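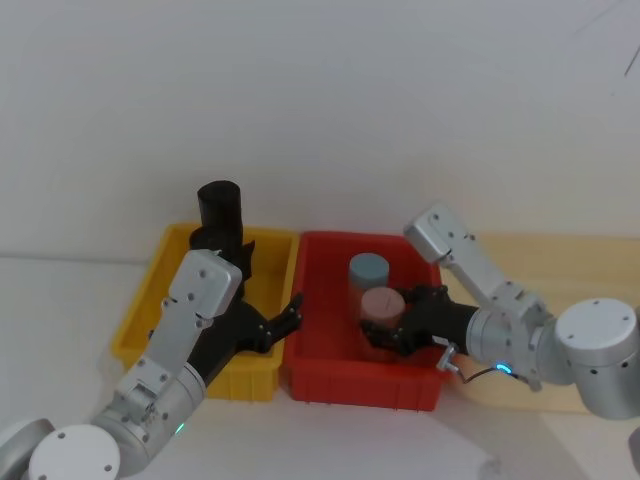
*Two robot arms at work over a yellow bin and a red bin.*

# How do you teach a robot to tidy up?

Think about the last time you put something away. You saw it, picked it up and dropped it in the right place, all without much thought. For a robot, each of those steps has to be learned.

A team at the Gerton lab wanted to find out how many lessons a robot needs before it can sort things into bins. The project is called Waaka. It is run by Ebony Partington, who used to build lifts.

## Learning by copying

You could try writing the robot a long list of rules: move left, go down, close your fingers. The trouble is that the list only works if everything is in exactly the same spot each time. Shift a bin by the width of your thumb and the robot grabs thin air.

So the team used a method called learning by demonstration. A person steers the arms through the job while a computer records what the cameras see and how every joint moves. One go at the job, from start to finish, is called a demonstration. The computer then looks for patterns. When a pot is here, the arm should go there.

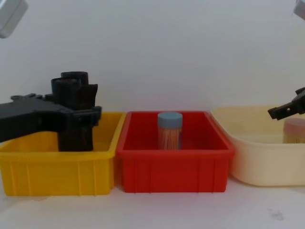

The patterns are stored in a program called a model. Once the model has been trained, the person lets go of the controls and the robot has to choose its own moves, many times every second.

## What the team tested

They trained two models. The first was given 30 demonstrations. The second was given 930, with the bins and the objects moved a little between one and the next.

Then each model had 11 tries at the same sorting job. A try counted only if every object ended up in the right bin. If something was dropped on the table, that was a miss.

The first model got one try right. It usually reached for the correct object but closed its fingers too soon. The second model got seven right, and on two of its misses it went back and had another go at picking the object up – something the people steering had done now and then in their lessons.

## Is more always better?
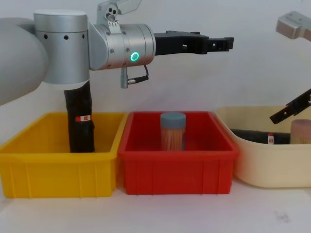 Fletcher Ruawai thinks the number of lessons is only part of the story. He says that 930 lessons which are all the same would teach a robot very little, and he would like to see the test run again with fewer lessons and more kinds of objects.

The team agrees that this is worth trying. Eleven tries is also a small test, and a lucky or unlucky run could change the score. They plan to do a longer one in April.

## Words to know

**Gripper:** the part at the end of a robot arm that holds things.

**Demonstration:** one complete go at a job, recorded so that a robot can learn from it.

**Model:** the program that turns what the cameras see into moves.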